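Nomvula Hendricks has been sorting out other people's stuff for 17 years, and when I caught up with her in Widbridge she was halfway through her own. "I'm the worst client I've ever had," she told me, moving a pile of fabric so I could sit down.

I'd come to ask about cardboard, believe it or not. Readers keep writing in about what to do with boxes – the ones things come in, the ones you keep just in case – and Nomvula has opinions!

"Everyone keeps the box," she said. "They open it in a hurry, rip the top to shreds, and then it goes on a shelf for 10 years. A box with a ragged top won't stack and it won't close. Let it go."

So what about the printed ones, the pretty ones? She laughed. "Oh, those are the hardest. A nice blue with swirls on it and people turn soft. I do too." 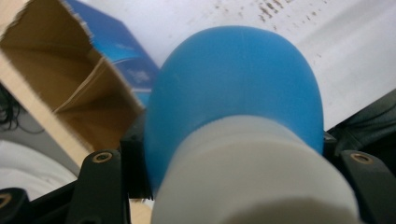 A blue-domed white piece and a torn-open box with a blue printed flap.

Her rule is to match the thing to its box before deciding about either. If it fits and the flaps still fold down, fine, the pair can stay together. If not, the thing gets a place of its own and the cardboard goes flat by the door that same day (she's very firm about the same day). She picked this up from her old boss, Concetta Bassi, back when the two of them cleared out apartments together.

"Concetta would hold up a box and say, would you pay rent for this? Because you are. I still hear her voice in my head every April when I do my closets."

We got talking about small boxes next, and there she's a lot more forgiving. She likes the stiff, bright ones you can spot from across a room, and she puts them to work for chargers, spare buttons, all the little odds and ends. The text on them doesn't bother her one bit. "Turn it upside down, who cares. You know it by the color."

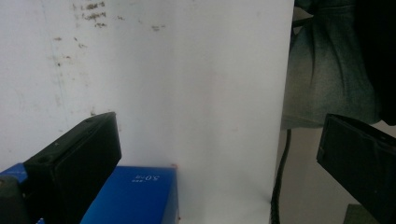
Bright blue box, marked white panel.

I asked about marks and smudges too, my own weak spot. "Wipe first, then move things back," she said. "People do it the other way around and then they're wiping around a hundred things. And if it doesn't come off, well, you've got a mark. Put the kettle on."

Which she did, and we drank our tea with the fabric still piled up beside us.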